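Pretis Shoreline Survey Moves to Fixed Transects
02/02/2018

The Pretis shoreline litter survey will switch from open beach walks to fixed transects beginning in March. The change applies to both survey beaches, Plollau and Mullano, and replaces the method in use since the survey started.

Under the old method, teams walked the full beach and recorded every item found above the waterline. Results depended heavily on how many people turned out and how long they stayed, so totals from one month could not be compared with the next. The new method limits each count to a marked strip of known size.

Each beach will have one transect 200 meters long, running parallel to the water and divided into two equal sections. The ends are marked with numbered posts set at the foot of the dune. Teams record everything larger than a bottle cap between the wrack line and the dune edge. Smaller pieces are left out of the main count and are covered by a separate sieve sample taken at the north post.

Items are logged by material first (plastic, metal, glass, rubber, cloth, treated wood, other) and then by type. Clothing and other textiles go under cloth regardless of fiber content. In past surveys these were split between plastic and other, and the older figures will not be corrected. Fishing line is measured by length, not counted by piece. Anything too heavy to carry is logged, flagged and left in place for the county crew.

Data sheets were revised by the Đặng Coastal Lab, which will also enter the results. The sheet is two-sided: location, tide and wind on the front, item tallies on the back. Sheets with no tide entry will be returned to the team leader. The lab will accept photos of completed sheets, but the paper originals are still needed at the end of each quarter.

Collected material goes to the sorting shed at Plollau. Clean plastic is baled there and sent out when the stack reaches 500 pounds. Wet cloth, rope and netting must be bagged separately - mixed bags have been a problem at the shed and will no longer be accepted.

Surveyors should wear closed shoes and long pants, and bring gloves and a refillable water bottle. Clipboards, tape measures, bags and spare pencils are provided. Children may take part in the cleanup after the count but may not work inside the transect while it is open.

Survey times follow low tide and are posted at both beach entrances. The Mullano lot remains closed for drainage work, so access is by the lower path. Reusable cotton bags and old T-shirts for cleaning rags can be dropped off at the Plollau shed during survey hours.

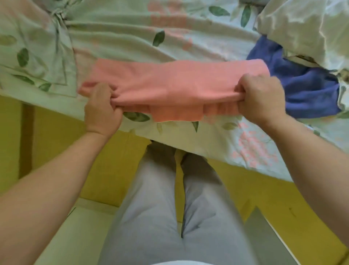
Folding a pink garment at home.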